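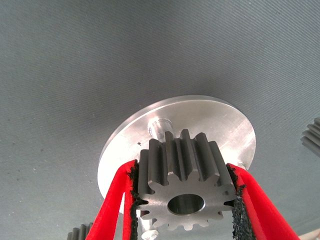
Gresholm wins the Vilasia inspection work

I've been waiting for this one since October, so forgive me if I sound a bit pleased. Gresholm has finally been named as the inspection contractor for the Vilasia offshore wind farm, and the deal covers the whole lot: foundations, towers, blades, the cable joints, everything that sits in salt water or gets rained on. It runs for 4 years with the option of another 2 on top if both sides still like each other by then.

If you've been reading this page for a while you'll know Vilasia. It's the 507 megawatt one that spent ages arguing over its landing point before settling on Brudeck harbour. I went down there in the spring to look at the quay (windy, good chips) and there wasn't much going on beyond a fence and a lot of gravel. The crew boats will go out from there once work starts properly, and Gresholm is taking over the old net store at the far end as its base.

I rang Safta Gavrilă, who is running the job for Gresholm, and caught her just before lunch. She was cheerful, considering she'd been up since five. "We've been bidding for this so long I'd stopped telling my mum about it," she told me. The first task is paperwork, she said, and lots of it. Every foundation has to have its drawings checked against what was really built before anyone goes near it with a rope or a drone, and she reckons that'll keep her team indoors for most of the winter.

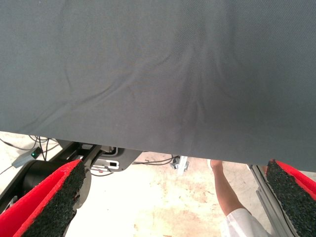 Dark grey fabric with a few soft folds.

What I like about this contract is that the inspection people have been brought in early. On plenty of wind farms they turn up once the turbines are spinning and get handed a box of files that don't match. At Vilasia they'll be there while the foundations are going in, so if a weld looks wrong there's a fair chance of sorting it out on the quay, when it's cheap, and not halfway up a tower in February. Safta put it more politely than that, but I could hear her nodding!

There will be 22 new jobs at Brudeck, mostly technicians, plus a couple of people to look after the boats and the stores. Gresholm says it wants to hire locally where it can and will pay for the sea survival and working at height courses. I asked whether you need to have worked offshore before and the answer was no, though you do need to be all right with ladders. That rules me out, sadly. I get wobbly changing a light bulb.

The other name in the deal is Lepik, which is supplying the software for keeping track of all the findings. I've had a quick go on a test version and it's decent. You pick a turbine, you pick a part, and up comes every note anyone has ever written about it, oldest at the bottom. The search is a bit slow 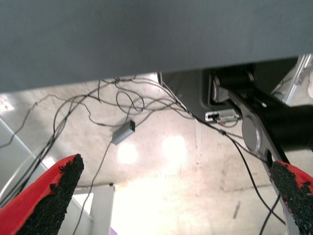
and I couldn't get it to sort by date on my phone, but they tell me both of those are being looked at before the first proper survey.

Neither side would give me a price for the contract, and I did ask twice. The wind farm's owners would only say that it came in under what they'd set aside. Make of that what you will.
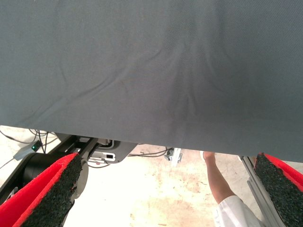

What happens next

The drawing checks start straight away, with the Brudeck base due to open once the net store has a new roof. Applications for the technician jobs go live next month, and I'll put the link up here as soon as I've got it. Safta has also promised me a trip out on one of the boats when the first foundation goes in, so I'd better find my waterproofs.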